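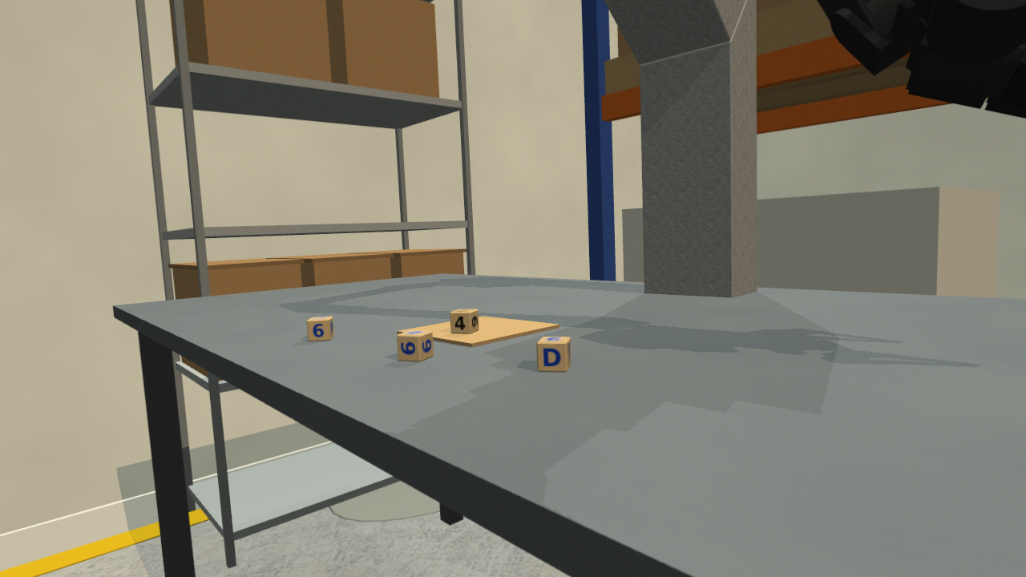 What does the revised plan for the Zelenák House change? The street front and the main stair hall now stay standing, and the new building behind them loses two floors.

3 min read

The owner of the Zelenák House on Vollar Street has submitted a revised redevelopment plan to the city's planning office, replacing the version that was returned in April. The earlier plan kept only the front wall. The new one keeps the front wall, both side walls to a depth of 9 meters, and the stair hall with its original iron railing.

The house is a three-story brick and stone building from the late imperial period. It is listed as a monument of local importance, a category that protects the exterior but leaves interiors to be decided case by case. The developer, Drenex, bought the property from a private family and plans to use it for offices, with shops on the ground floor.

Under the revised drawings, the new block at the rear of the lot is lowered by two floors. Its roofline would then sit below the cornice of the old house when viewed from the opposite sidewalk. From the upper end of Vollar Street, where the ground rises, the top floor would remain visible. The drawings show it set back 3 meters and finished in a plain gray render.

The structural section of the filing is longer than before. It calls for a steel frame to brace the retained walls during excavation, with movement readings taken every morning before work starts. Digging would stop if any wall shifted beyond the limit set by the engineer – that limit is left blank in the copy open to the public. The filing also states that the foundations on the east side are shallower than the 1st-floor survey had assumed, and that they will be underpinned in short sections.

Forough Esfahani, an architect who prepared a written objection to the first plan, said the revision answers part of it.

"The stair hall was the main point, and it is now on the drawings as retained," she said. "The rear rooms are still marked for removal. Two of them have painted ceilings, and there is no record of those ceilings in the file."

Esfahani has asked that the ceilings be photographed and measured before a permit is issued. Drenex said in a written reply that a survey of the rear rooms would be carried out by Brirkico, the firm that recorded the facade, and that the results would be added to the file. It gave no date.
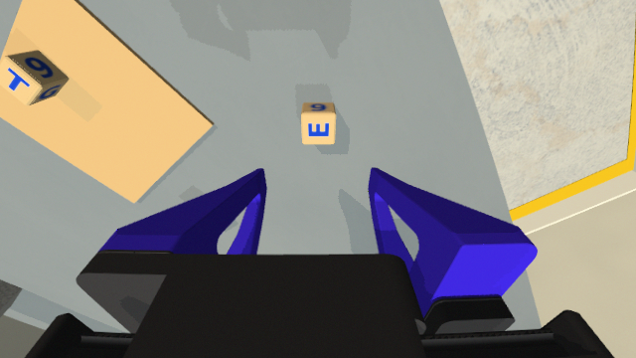
Next steps

The planning office has 20 working days to accept the revised plan for review or return it again. If it is accepted, the drawings go on display in the ground-floor hall of the office, and written comments can be left there or sent by mail. Comments sent in on the earlier version do not carry over and have to be submitted again.

A separate permit is needed for the bracing frame, which would take up part of the sidewalk and one traffic lane. That application has not been filed. Until both permits are in place, the only work allowed on the site is roof repair and the boarding of open windows.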